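Puzzle cell, hand-guided and remote teaching, January
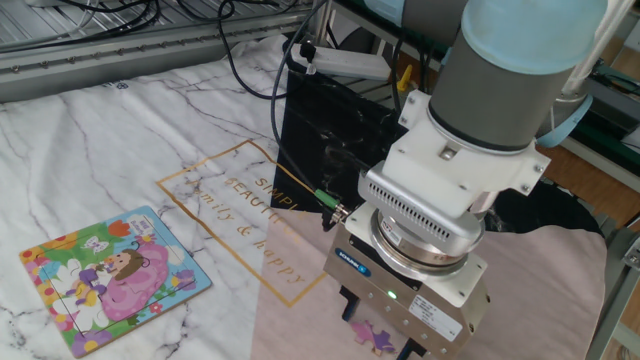 Manipulation Group, Trurnov workshop

Second session on the jigsaw task, with me (Berchtold) writing and Samran on the remote handset. Gil-soo looked in before lunch and wants a number for the Astell review. I would sooner give him none than a bad one.

Task as before: pick up the purple piece, carry it over to the board with the girl in the pink dress, lower it into the gap. Start pose is fingers pointing straight down over the piece.

Hand guiding first. I still don't believe in it for this job. You push the arm about with both hands, it feels lovely, and then you look at the log and there is a wobble on every approach that is yours and not the robot's. Of the first batch I kept 4. The rest I'd be ashamed to train on. Berenice says the wobble averages out. It might, with enough runs, but so far she has shown me one plot, and the axis started at 230.

Remote control after that. Slower, duller, cleaner traces. Samran hesitates above the piece every time, and I would bet the policy learns to hesitate too. He says he can't judge height from where he sits. Fair enough, the cloth has grey veining and gold lettering all over it and the piece is small. Asked for the plain cloth back. Was told the pattern is "good for robustness". Robustness to what? We only ever use this one.

Grip width: closing on the knobs gives a twist, closing on the body is better. Thongchai wants the width left free for the demonstrator to choose. I want it fixed until something works.

The Noiphan write-up that everyone keeps quoting asks for 300 demonstrations per task. Doesn't say who gave them, or how many were thrown away. Until I know that, the figure means nothing to me.

To do
Samran to try a seat nearer the table.
Berenice to replot from zero.
Ask Thongchai where the force log is being saved, not in the Prornero folder.
Same start pose for both methods, or we are comparing nothing.
Me: redo hand guiding with one hand on the gripper body only, and write down the rejects this time.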